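Brakora countertop spin dryer: three months in

I live in a third-floor apartment with no dryer hookup and a washer that barely spins, so for years every load meant two days of damp jeans over the shower rod. Then I bought the Brakora, and I'm a little bit in love with it. It's a small upright drum that does one thing: it spins clothes very fast and flings the water out through a spout. No heat, no steam, just spinning. 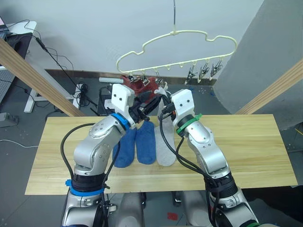

Photo: Wikine

Setup took me 12 minutes, and most of that was finding the right bowl to put under the spout. You load the drum evenly, press the rubber mat down on top, close the lid and hold on to your hat. A full cycle is 5 minutes, but I usually stop at 3 for T-shirts because they come out wrinkled if I leave them longer. The first time I ran it I stood there grinning at the stream of water coming out of a towel I would have sworn was ready to hang!
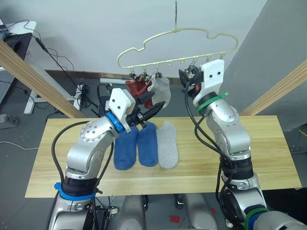 Drying time is where it really won me over. Cotton shirts that used to hang overnight are ready by dinner if I spin them after lunch, and jeans make it by the next morning, waistband included. Small things are even quicker, so I've stopped giving them space on the big rack. A plastic hanger with a row of clips under it, the kind holding the dark red sock and the light gray one, takes care of that and leaves the rods free for pants and sheets.
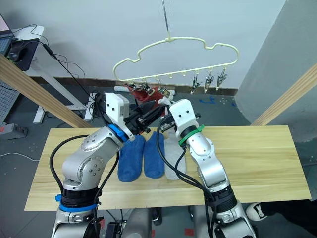 Noise is my one real complaint, along with the cord, which is too short for my bathroom. The drum hums nicely when it's balanced and bangs like a drawer full of pans when it isn't – a single wet hoodie is the worst offender. I tried it on the floor, then on an old Cesthorpe shelf unit (bad idea, the whole thing walked), and finally on a solid table. If you have a light wooden tabletop with a pale grain like that one, put a towel down first, as the rubber feet left gray marks on mine that took some scrubbing.

The lid latch feels a bit cheap too, though it has held up fine so far. I'd still buy it again tomorrow. Four and a half stars, and the half comes back when they make a longer cord.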